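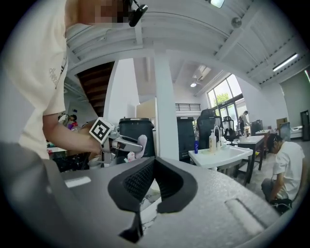 Collecting Demonstrations with Hand-Held Grippers
Project report, Struan Moffat and Morag Cowie

When we started in December we thought the learning part would be the hard part, and that gathering the examples would be something we got out of the way in an afternoon or so. We were very wrong about that, and most of this report is about why!

Our task, which we named Melik after a cat Morag used to have, was picking up a small object and passing it from one gripper to another. A person holds the grippers and does the job by hand, and the recordings become the examples our model learns from. Each gripper has a camera, and the square black-and-white markers help us work out where one tool is compared with the other.

On our first day we recorded 24 demonstrations and threw out nearly all of them. Struan is quick with his hands – much too quick, as we found when we played the files back – and the marker kept turning away from the camera in the middle of the pass. So we slowed down, and we agreed to hold still for about three seconds before and after every pass, which felt very silly at first but made trimming the files so much easier.

We also learned to write our notes right away. Morag kept a page for each batch with the starting spot of the object and anything odd that happened, like a dropped object or a bumped elbow. Two batches have no notes at all, and we left both of them out of the training set.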